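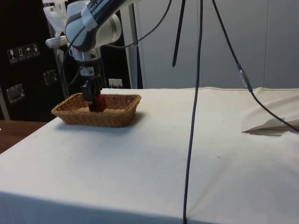 Shallow wicker basket, red block above the floor of the weave.

Basket and Block: Table Setup Gallery

Compiled by Noel Lumanlan
Posted 23 April 2025

These pages cover the tabletop sets used at the Goldale room. Each set pairs one container with one small object on a covered table. The set on this page uses a rectangular wicker basket and a red wooden cube. Notes are limited to the basket, the cube, the cloth and the light. Stock references follow the Vutesberg list, which was last revised before the shelves were renumbered, so check the shelf label against the list before signing anything out.

The basket

Stock item 497. Rectangular, tan-brown, tight weave, braided rim, low sloping sides, flat floor. The sloping sides leave the floor open to view from a raised position, and for that reason this basket replaced the taller Kokkinos one on this set. The Kokkinos basket is still in stock and is used for cloth items only.

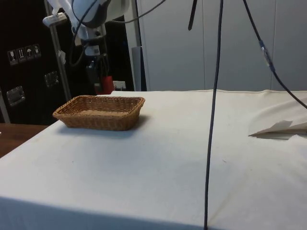 Basket with no block in it, left half of the table. Floor lighter than the sides.

The long axis runs roughly left to right. Small differences in angle between sessions are accepted. Do not square the basket to the table edge by eye and then record it as aligned; write down the corner positions or leave the field blank.

Wicker sheds. Turn the basket over and tap it out before placing it. Broken strand ends along the rim are trimmed flush with side cutters. Do not sand them, as sanding lightens the color and the patch shows under the room lights. Wipe with a dry brush only.

The cube

Stock item 500. Red, wood, matte finish with slight wear. The top face reads brighter than the side faces under the present lighting, and the shaded sides go to a deeper red. Worn cubes stay in use until bare wood shows on a face. Repainting is done in batches with the Varkau matte red, two thin coats, overnight between coats. The gloss version was tried on an earlier batch and produced a highlight on the top face that hid the edges. 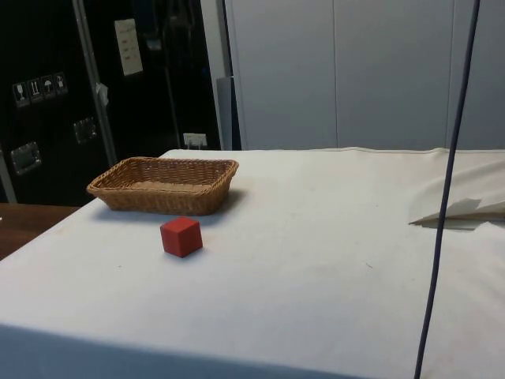
Starting positions are not fixed. The cube may be set down in any open area of the cloth, provided there is a clear gap between it and the basket wall. A cube touching the wicker is hard to separate from it in side view, and the two shadows merge. Place it with a flat face down and take your hand away without dragging it, or the cloth will pucker under the leading edge.

Spare cubes are kept in the drawer under the Goldale shelf. Return them with the painted number facing up.

The cloth

Off-white, plain, draped over the front edge of the table. The far edge has a raised seam that runs from side to side. Light creases are left in. Deep folds in the working area are pressed out with a warm iron, no steam, before the cloth goes down. The faint smudges and small specks are old and do not come out in the wash; 2 cloths of this type are in rotation and both are marked.

Wash at 70, line dry. A tumble-dried cloth holds static and picks up wicker dust from the basket within one session.

The right side of the cloth tends to bunch toward the back corner. Smooth from the center outward. Pulling from the corner moves the whole cloth and the basket with it.
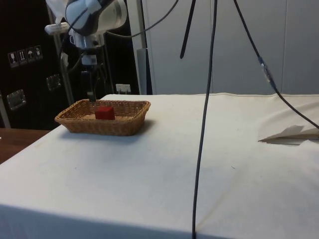
Light and shadow

Overhead lights only, blinds down. The basket shadow should be soft and fall on the cloth to the right. A hard edge on the shadow means a blind is open or a desk lamp is on. Check the cube's side faces as well: if they look the same red as the top, the light is too flat and the second bank should be switched off.

Next set in this series: shallow tray and cork rounds, Goldale room, May.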